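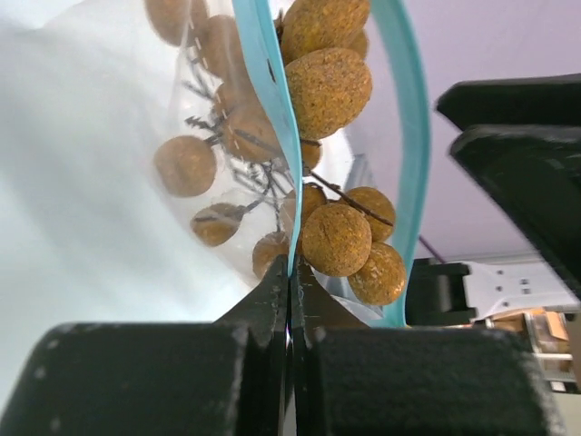
Why is a suspended player still showing as eligible on the game day roster?
The roster page reads from the nightly copy, so a suspension entered after the copy runs won't show until the next one. Force a roster refresh from the team page and the player goes to OUT.

Ticket: suspended players showing eligible, Tallevura flag football league
Product: Enix league manager
Opened by: Stavros Sfakianakis, league ops
Assigned: Chaminda Liyanage
Priority: high (games Thursday night)

Stavros, first message
Hi, need this looked at fast. We suspended a linebacker for 2 games after the fight in week one. Entered it on the discipline page, saved, got the green bar. Roster page still says ELIGIBLE. His coach printed the roster and is now telling me the system cleared him. It did not clear him. If he plays we have to forfeit the game and I get to make that phone call. Please advise.

Chaminda
Got it. Couple of things I need:
- did you enter it under the player or under the team
- what time did you save
- does the player card itself show the suspension, or is it only the roster page that's wrong

Stavros
Under the player. Saved a bit after the nightly thing runs I think, was late. Player card shows it fine. Roster page doesnt. Tried a different browser, same. Logged out and in, same. Restarted the laptop, same.

Chaminda
OK so the suspension is in there. Roster page is on the old copy. Go to Team, then Roster, then the little menu on the right, Refresh Now. Give it 60 seconds before you reload. If you reload early it shows the old list again and looks like nothing happend.

Stavros
Did that. He's OUT now. But number 27 on the same team also flipped to OUT and he hasn't done anything. Never been flagged in his life. 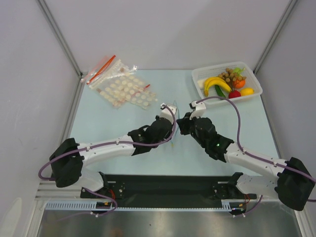

And the coach is looking at the same page so now he's calling about that one too. Need 27 back to eligible before rosters lock. Do I just override it?

Chaminda
Don't override yet please, an override sticks for the season and you'd have to clear it by hand every week. Looking.

Internal note (Chaminda)
Player 27 was traded in from another team over the break. Old team had a roster hold on him for an unpaid ejection fine, that hold was never closed when the trade went thru. Refresh picks up every open hold on the player, old team or not. Nightly copy only looks at current team. So the two don't agree and the refresh is the stricter one. Same pattern as the Resesus league had in May. Linked.

Chaminda
Found it. 27 has an open hold from his previous team, ejection fine. Was that paid?

Stavros
Yes, paid at the field, I have the receipt. Treasurer there just never closed it out. I can't see that team's page from my login.

Chaminda
Right, you wouldn't. Attach the receipt here and I'll close the hold from our side.

Stavros
Attached. Phone pic, sorry, it's sideways.

Chaminda
Readable. Hold closed. Refresh the roster one more time, wait the full minute.

Stavros
27 ELIGIBLE. Linebacker OUT. Good. Next problem, the suspension says it ends week 13?? Should be two games from now.

Chaminda
End week field defaults to the last week of the season if left blank. Type the week in, save, then check the player card. Bye week does not count as a game served so add one if they have a bye.

Stavros
No bye. Fixed, card looks right. Sending the coach a fresh PDF. Leave this open till after the Thursday games please.

Chaminda
Will do. Status set to waiting on customer. The mismatch between refresh and nightly copy is logged with dev as a seperate bug, no date yet. Until then: after any trade, check for open holds with the old team before you refresh.

Stavros
Games done, no complaints from either bench about rosters. Plenty about the refs but thats not you. Ok to close.

Status: closed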